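Sábanas bajeras: preguntas frecuentes

Tiempo de lectura: 3 minutos

Reunimos las dudas que más nos llegan sobre cómo elegir, poner y cuidar una sábana bajera ajustable. Si la tuya no aparece, escribe a la tienda y te contestamos por correo.

¿Qué medidas tengo que tomar antes de comprar?

Largo, ancho y alto del colchón. El alto es el que casi todo el mundo olvida. Mídelo desde la costura de abajo hasta la de arriba, con el topper puesto si lo usas a diario. Las medidas del somier no sirven, porque muchas veces sobresale un poco.

¿Qué diferencia hay entre la bajera Irovier y la Flumthorpe?

La Irovier es de percal de algodón, más fresca y con un tacto algo seco los primeros lavados. La Flumthorpe es de satén de algodón, pesa más y cae mejor por los lados. Las dos llevan goma en todo el contorno. La funda Dlamini es otra cosa: un protector que va debajo de la sábana.

Mi colchón es muy alto. ¿Me vale la talla normal?

Hasta unos 20 cm de alto, sí. A partir de ahí pide la versión de faldón largo. Una bajera justa se puede llegar a poner, pero se suelta por los pies en cuanto te mueves.

¿Por qué esquina empiezo?

Si la cama está separada de la pared, por la que quieras, y después la opuesta en diagonal. Si está metida en un rincón, empieza siempre por la esquina de dentro - es la más incómoda y conviene hacerla con la tela todavía floja. Luego el resto de la cabecera y por último los pies.

¿Hay que separar la cama de la pared para cambiar la sábana?

Ayuda. Con 2 palmos de hueco ya se puede meter el brazo y pasar la goma por debajo. Si la cama pesa demasiado, levanta solo la esquina del colchón con una mano y baja la tela con la otra. Yavuz Ateş, de nuestro taller, recomienda apoyar la rodilla en el somier y no en el colchón, que se hunde y complica la maniobra.

¿Es normal que queden arrugas en la esquina del rincón?

Sí. Al tirar de la tela hacia abajo se forman pliegues que salen de la esquina en abanico. Las ondas suaves del centro se quitan pasando la mano abierta hacia los lados. Un pliegue largo en diagonal pide otra cosa: suelta la esquina más cercana, estira y vuelve a encajarla.

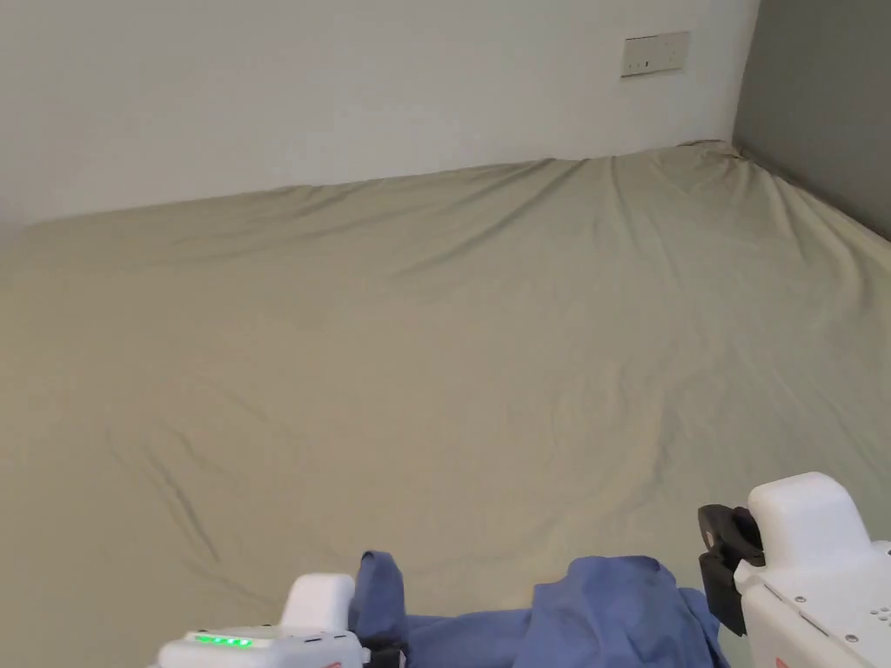 ¿Cómo la lavo para que no encoja?

A 40 grados como mucho, con el tambor sin llenar del todo. El primer lavado, mejor sola. Los verdes y caquis pueden perder algo de color si se usa lejía, así que no la uses.

¿Hace falta plancharla?

No. Sácala de la lavadora en cuanto termine, sacúdela y tiéndela por el lado largo. El percal se arruga más que el satén - si te molesta, plancha solo la parte de arriba.

¿Cuántas bajeras necesito por cama?

Con 2 basta en la mayoría de las casas, una puesta y otra limpia. Para camas infantiles solemos aconsejar una más.

¿Puedo cambiarla si me he equivocado de talla?

Sí, siempre que esté sin lavar y con su bolsa. Los cambios se piden desde la página del pedido.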